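6th August, bench notes

Back at the table setting job today, after a week of everyone else needing the room. I had the tabletop to myself from nine and got more done than I expected, so I'm writing it up while I still remember which pile is which.

The green stays. We tried the gray sheet in November and I never liked it, the white plates looked dirty on it whatever we did with the lamps. On the bright green they read clean from right across the room. Decha Khunthong wanted to go back to bare tabletop for the Devholm set and I talked him out of it (or he got tired of me, hard to say).

Plates first. The Rudberg ones are out for good. They have a deep rim and they rock, and if you put anything down near the edge the whole plate tips up like a seesaw. The flat-centered white ones from Mahawong are much better – low rim, wide middle, and they sit still. I washed the whole stack again in warm water with no soap, dried them with the lint-free towels and put them back on the second shelf, NOT the top one, which is where I found them this morning with dust all over.

Then the play food and the odds and ends. Big crate is sorted at last! Anything smooth and shiny goes in the left bin, anything with bumps or ridges in the right, and the split ones go in the box under the sink until I find the good glue. I wiped the shiny pieces with a damp cloth because they pick up fingerprints like you wouldn't believe. The yellow ones are the worst.

Layout for the afternoon was plate toward the middle, one thing behind it, one thing off to the side, and leave plenty of bare green in between. I kept wanting to crowd it. Crowded looks more like a real kitchen, I know, but then you spend the rest of the day picking things up off the floor, and I've done enough of that.

We're at 1,368 settings logged against the 2,000 we promised Nindimham. With a clear table I can do 90 in a day, 70 if I'm also the one washing up. So please, if you use a plate, wash it. 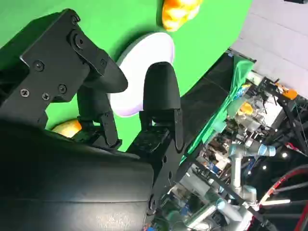
How often does the green cloth need washing? Every second Friday, cold and on its own, and hang it up straight away or the creases set and you'll be ironing until lunch.

Still to do: find glue, label the two bins properly (masking tape is peeling already), and ask Decha where the spare clips went. I had a full bag of them in the drawer under the window and now there are only the bent ones. Also we're nearly out of lint-free towels, so I've put two packs on the order sheet.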